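Clellberg > House & Home > Galleries > Laundry Week

Print this page | E-mail this page

We use cookies to remember your settings. By staying on this page you agree to our use of them. OK

FOLDING ON THE BED
Gallery by Jonalyn Quiambao

Quick one this week, the ironing board is still broken so everything gets done on the bed. Black clothes on the flowered quilt. Good light in there before lunch, lousy after. No dryer sheets, no special method, just a flat spot and a bit of patience. Lleucu Landeg asked for more pictures and less talk so here goes.
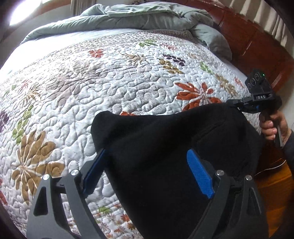
Spread out over the quilt, one corner held up. Smooth it with your hand before the first fold, big soft wrinkles only get worse later.
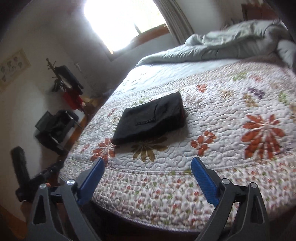

Black garment folded to a thick bundle, seams on top. Not perfectly square. Fine by me. Love that big rust-orange flower next to it.

Photos: Candela Goicoechea / Clellberg

A few notes becuase people always write in.

Dark stuff gets its own pile. Learned that one in August with a white towel, never again.

Thick things at the bottom of the drawer, thin on top. Or stand them on edge if the drawer is deep enough, mine isnt.

Lint roller AFTER folding, top side only. Saves time. Do the rest when you wear it.

Quilts: shake it out when you're done, then pull the border straight. Puffy stitching hides a lot of fuzz. I wash ours cold, gentle, and hang it over two lines so the weight is spread. Takes all day to dry.

Bienvenido Cruzado wrote to say he folds on the kitchen table with a bath towel under. Works too, if your table is clear. Mine never is.

The last gallery (linen closet, top shelf) got 3,566 views, thank you! Sock drawers next, send yours in by Friday if you want it included.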